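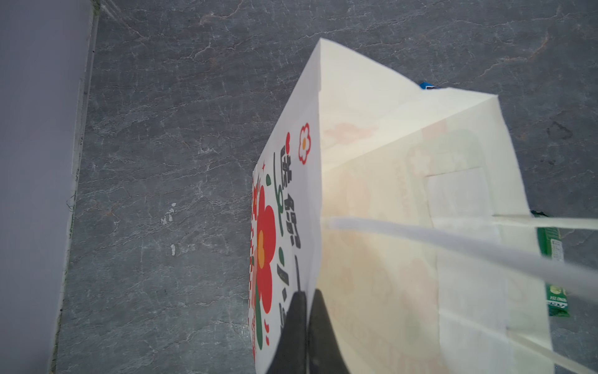 Northorpe Gift Wrap & Bag Swap - Frequently Asked Questions

Last updated March 10, 2018. Please read before emailing, we get the same six emails over and over. Thanks!

What is the swap?
You bring gift bags, wrap, ribbon and boxes you don't want. You take home ones you do. No money changes hands. Held twice a year, spring and June, in the Salminen building on Denine Street.

Do I have to bring something to take something?
No. Nice if you do. Just don't clear a whole table.

How many bags can I take?
14 per household at the spring swap. Was 40 when we started, then people came with suitcases. In the last hour the limit comes off and you can have what's left.

Is there a fee?
Free to get in. Donation jar by the door pays for the room. Last June the jar came in at $294, which covered the room and the tape.

What can I bring?
Paper gift bags any size, handles or no handles. Rolls of wrap with at least a few feet left. Flat sheets. Ribbon on a spool or wound up. Tissue if it's not shredded. Boxes with their lids please, a lid on its own goes straight in recycling. Blank gift tags. Greeting cards only if never written in.

What can't I bring?
Anything damp or smelling of smoke or perfume. Bags with glitter coming off (we had to vacuum for an hour last time). Bags with a name on them. Plastic grocery bags. Bubble mailers. Bows that have lost their sticky, unless you've put new tape on the back yourself.

Are store bags OK?
Plain ones yes. Printed ones yes if the print is something you'd give a present in. Flowers, stripes, animals all go fast. Big store logo across the front, no, unless you cover it. Adaeze Igwe runs the cover-up table and can show you how to do it with a square of wrap and a glue stick. Takes two minutes.

My bag has a crease down the front. Can you use it?
Probably. Press it first. Empty the bag, fold flat along the lines it came with, put a thin dish towel over and use a warm iron, NO steam. Steam makes the paper ripple. Don't iron anything shiny or foil, it will stick to your towel and maybe your iron. 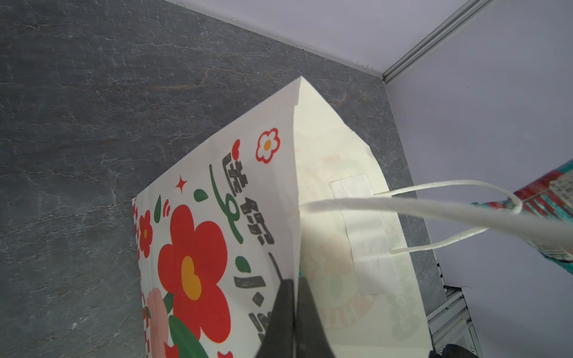
How do I check if a bag is still strong enough?
Open it all the way and look at the bottom fold. If the glue is lifting at the corners run a line of white glue under the flap, press, leave overnight with a book inside. Then tug the handles gently. If a handle hole has torn, a strip of clear tape on the inside usually does it. Torn down the side seam, recycle it.

Can I fill the bag with something heavy after that?
Candles, a book, mug, fine. Bottles no. Cut a piece of cereal box to fit the bottom, it spreads the weight and the bag stands up better too.

How should I store bags at home?
Flat, upright, in a box or magazine holder, small ones tucked inside big ones. Not in the basement. Keep tissue seperate or it picks up ink from the cheaper bags. Agustina Maldonado keeps hers sorted by height and swears by it, I just do birthday / not birthday.

How far ahead can I drop things off?
Up to 7 days before. Leave with the front desk at Salminen in a bag or box marked SWAP. Not outside the door, it rains in.

Can kids come?
Yes. There's a tag making corner, Chinyere Adeyemi brings the stamps and hole punches. Grown ups stay with under eights please.
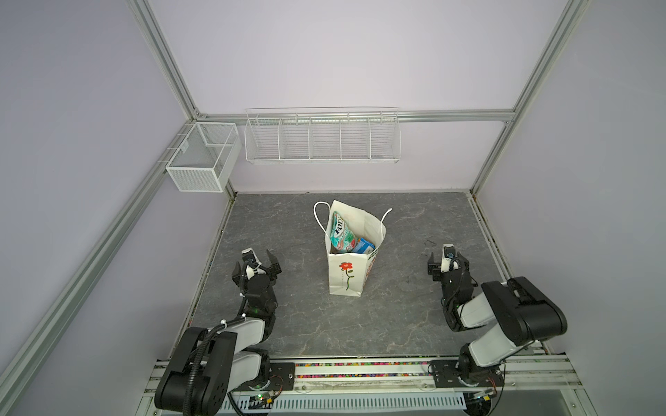
Parking and getting in
Small lot behind the building, fills up early. Street parking on Denine is free after noon. Ramp is on the lot side, ring the bell if the door sticks.

Can I borrow a stack for a school or church event?
Ask at least two weeks ahead. We can usually do a mixed box. Tell us the size of the gifts or you will get whatever is on top.

What happens to leftovers?
Good ones go to the Brullico thrift shop, they put them by the register. Rest is recycled. Foil and glitter wrap can't be recyled here so it goes in the trash. Scrunch test if you're not sure: ball it up in your hand, if it springs open again it's probably not plain paper.

Can I help?
Yes please. Need people for sorting the evening before and for take-down. Sanaa Soliman has the sign up sheet, find her at the welcome table or reply to the newsletter. Bring scissors with your name on, ours walk off.

I left something behind
Lost scarves, umbrellas etc. are at the front desk until the next swap. After that they go to Brullico with everything else.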